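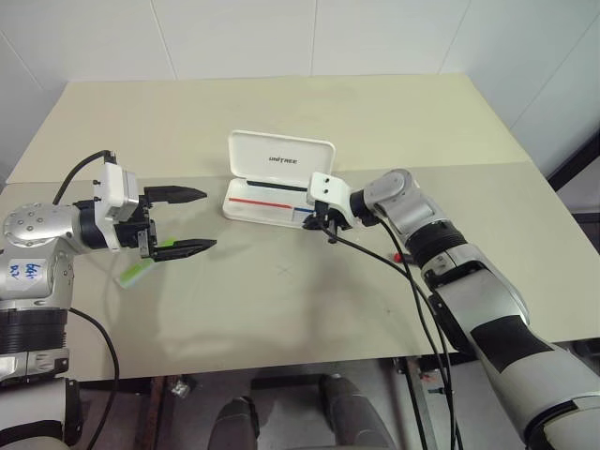

The open day at Notent was on a Thursday, and Montserrat Ponce went there because her sister could not. She had a printed ticket with the number 259 on it, and a coat which was too warm for July. The woman at the door took the coat, gave her a paper cup of water and sent her along the corridor to the last room, where the demonstration had already started. Two arms were reaching over a pale table. Between them stood an open white pencil case with its lid up, and on the tabletop somebody had drawn a faint grey X, like in the films about treasure. Montserrat looked first at the X and only then at the arms.

"It is called Nulik," said the young man beside the table. His badge said Štěpánek. "Today it is working with school things."

There were eight visitors in the room. They stood behind a rope, very close to one another, and all of them were silent, as people are silent in a church of another religion. A boy in front was chewing the string of his hood.

Montserrat had worked for 20 years in the stationery shop of her uncle in Vadia. In September the mothers came with their lists, and she filled pencil cases on the counter while they waited. The long things went in first. Then the rubber, then the sharpener. She could do it and talk about the weather, and give the change, and watch that the small ones did not lick the glue. When the shop was closed she made a calculation on the back of an envelope and arrived at 2,390 pencil cases, not counting the ones for cousins.

So she knew what she was looking at, and perhaps she was the only one behind the rope who did.

"Does it know which side the pen must go?" she asked.

Štěpánek turned round. It was plain that he was used to other questions, such as the price.

"It looks for a space which is long enough," he said.

"But the cap. The cap has to be on the side of the hand."

"Which hand?"

"The hand of the child," said Montserrat.

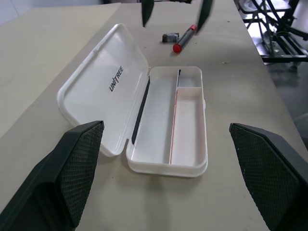

He thought about this for a moment, and then he wrote it down in a small notebook, with the date, and underlined it. She liked him for the notebook. Her uncle had also written everything down, even the names of customers' dogs.

The motors made a thin sound, a little like a fridge in the next flat. Montserrat noticed that she was holding her own thumb and two fingers together, as if there was something between them. She put the hand in her pocket.

"May I ask how you would do it?" said Štěpánek. He said it quietly, so that the others should not hear. "I mean slowly. I have never really looked at a person doing it."

"Slowly I cannot," she said. "If I do it slowly I will make a mistake."

He laughed, but she was serious. It was the same with the stairs at home – if she thought about them, she fell.

The boy with the string looked up at her. "My case has no space for the rubber," he said. "It goes everywhere."

"Then you put it in the corner and the sharpener against it," said Montserrat. "It will stay."

"Could you say that again, please?" said Štěpánek, and he turned to a clean page.

She said it again, a little louder. Behind her a man asked what the price was, and Štěpánek, still writing, told him that there was a leaflet near the coats.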